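Bench notebook, February. Gripper comparison, continued

Started before 8 so I could have the booth to myself. Ketsara had left the compressor on overnight, which saved me ten minutes and cost the building whatever it costs the building.

For anyone picking this up cold: we have two grippers on trial for the Grurano cell. One is the Mulitura electric parallel, flat jaws, linear stroke, very pleased with itself. The other is the Pešek two-finger, long tapered fingers that come in at an angle and meet at the tips. The Callier controller runs both, in the sense that a school bus driver runs the children. The cell needs to pick small molded caps out of a shallow tray and put them down again somewhere else without launching them. So far both grippers have launched them.

Carried over from last entry: Mulitura jaws mounted, 6 mm caps, good pick rate when the caps lie flat, terrible when they lean on the tray wall. The jaws are too wide to get into the corner. We knew that from the drawing. We tested it anyway, and now we know it from the floor, where I found four more caps this morning.

Swapped to the Pešek at 8:20. Notes on the swap, so I don't relearn them:

- Take the cable off the flange side first. The connector on the gripper side will turn in its housing if you look at it with intent.
- The adapter plate goes on with the dowel toward the wrist camera. It will also go on the other way. It will bolt up beautifully the other way.
- Load the tool file before enabling. Callier does not ask which gripper you've mounted. It remembers the last one and trusts you, a mistake on its part.

Tool file was wrong by a few millimeters in Z. I had measured from the flange to the fingertips with the fingers open, and because these swing in on an arc, the tips are farther out when they're closed. Higinio pointed this out last month. I wrote it down last month. It is on the page with the coffee ring. New rule: Z gets measured closed, then we add a correction for whatever opening we're picking at. Ketsara has a spreadsheet for the correction and has promised to put it somewhere other than her desktop.

Then the camera. Same wrist camera for both grippers, same bracket. With the Mulitura the jaws barely get into view, and you're guessing about the last bit of the approach. With the Pešek the fingers take up a good share of the picture, and you can see the tips at close, so at least when you miss you get to watch. Pulled one from the closed pose against the white booth walls for the alignment check.
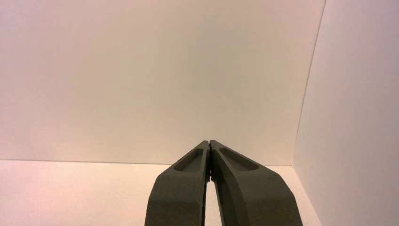 Higinio Alvarado
Bench engineer, end-of-arm tooling

Reading it as an alignment check: the tips come together on a thin dark line with a hair of space at most, and the line is close to vertical. Good enough for me to go on. I can't call it contact from this view. There are small specks and rough spots along the inner faces right where they meet, and from one still I can't separate pad edge from bits of hardware from last week's caps. Feeler gauge and a flashlight before anybody writes "fully closed" in the report. By anybody I mean me.

Also worth keeping: the right finger comes out bigger than the left, long pocket and all. My first thought was that we'd been sent a mismatched pair, and I had the email to Pešek half written. It's nearer the lens. The bracket puts the camera off to one side, so the fingers are never going to look equal. Deleted the email. Felt no wiser.

What this does mean is that the vision script can't find the grasp center by taking the middle of the dark stuff. Ketsara's version does exactly that. It worked fine on the Mulitura, where there was hardly any dark stuff to take the middle of. On the Pešek it gets dragged toward the fat side. Options we talked over:

1. Fit to the seam between the tips and ignore everything lower down. Simple. Only works closed, though, and you don't pick anything up closed.
2. Shift the bracket so the camera sits on the center plane. Right answer. Needs a new bracket, and the cable exits precisely where the bracket would like to be.
3. Fixed mask per opening, made once, stored with the tool file. Ugly. Doing this one.

Contrast was the pleasant surprise. Those fingers are a dark olive gray and the booth is white, and the threshold found the outlines on the first try with the default settings. I ran it a second time because I didn't believe it. The booth isn't evenly lit, for the record. The back wall goes a little pink toward the upper left and grayer across the middle and right, with a soft shadow just over the tips. Doesn't hurt the finger outline. Might well hurt the caps, which are off-white, selected by someone who has never had to find one. Asked Grurano whether the caps come in any other color. They come in ivory.

Cycle test, late morning. Set up an open/close loop at 70 percent speed, no part, just to see whether closed stays closed. Planned on 3,000 cycles. The Callier stopped itself early on with a following error, and the message gave me a fault number that isn't in the manual. The manual has the number before it and the number after it. Restarted, same fault, slightly later. Dropped the closing force one notch and it ran clean from there.

My theory is that at the higher force the tips meet, the motor keeps pushing, and the fingers flex enough that the controller thinks it's been lied to. Ketsara's theory is that the force setting on that screen is in different units from the force setting on the other screen. I would like mine to be right. Hers is the one I'd bet on. She's going to put the little load cell between the tips and try both screens after lunch.

Let the loop finish. Ran the same closed-pose check afterward and the seam sat in the same place within what the script can tell, and the script can't tell very much until the mask is in. So: no visible drift, weak evidence, repeat it later with the mask.

Picks, early afternoon, same tray and same caps as the Mulitura runs:

Flat caps, open area. Slower than the Mulitura. The arc is the trouble. As the fingers close the tips travel down as well as in, so if the approach height is right when open you press on the tray by the time you've closed. Raised the approach and let the arc do the last part. Better. Pressed the tray only now and then, and the tray has stopped complaining.

Caps against the tray wall. Much better than the Mulitura. The taper gets a tip down behind the cap and it comes away. I said a word out loud and Ketsara came over to see what had broken.

Caps leaning on each other. Both grippers bad at this, in different styles. Mulitura grabs two and drops one in transit. Pešek grabs one by the rim and flips the other out of the tray. If the customer were buying tiddlywinks we would be finished.

Release. Mulitura lets go cleanly. Pešek hangs on to one cap in a while, stuck to the right-hand pad, and carries it all the way home like a souvenir. Wiped both pads with alcohol, seemed to help, didn't run it long enough to say so in writing. I notice that I'm saying so in writing.

Side question from Ketsara: what are the long recessed pockets in the fingers for? Weight, I said, with great authority. Then I went to look it up, and the Pešek sheet doesn't mention them. Could be weight, could be a spot for an insert, could be that somebody's molding goes better that way. Sent an actual question this time. If they do take an insert, we could put a marker in each one and have the script track the fingers from those, and my ugly mask could retire. Not building on it until they answer.

Where it stands, if someone asks me in the hallway:

Mulitura is quicker and easier to set up, drops clean, and can't reach the corners. Pešek reaches the corners, shows up well on camera, needs the Z correction and a gentler close, and is sentimental about caps. Grurano's tray is mostly corners by the end of a batch. I'm leaning Pešek. I was leaning Mulitura on the previous page, so apply whatever discount you like.

Callier gets no vote. It went back to the Mulitura tool file by itself when I power-cycled it at 3:40, and I only caught it because the arm stopped noticeably higher than I expected. Wrong by the safe amount, this time. Going the other direction it would have put the fingers into the booth floor. I've taped a note over the enable button that says WHICH GRIPPER. It's my handwriting, so Ketsara has written it again underneath.

To do:

- Feeler gauge on the tips, closed, both force settings
- Masks at each opening we use, saved next to the tool file and named like a grown-up named them
- Load cell result from Ketsara, then fix the units on whichever screen is wrong
- Find out if the Callier can be told to start with no tool file loaded at all
- Sketch of the centered bracket, with the cable going somewhere that exists
- Try ivory caps. They sent a bag. They look the same to me
- Ask who has the other 2.5 mm hex key. I have one and it's rounded, which I think is why I have it

Left the Pešek on the arm, fingers open, air off. Compressor off too, I checked it twice.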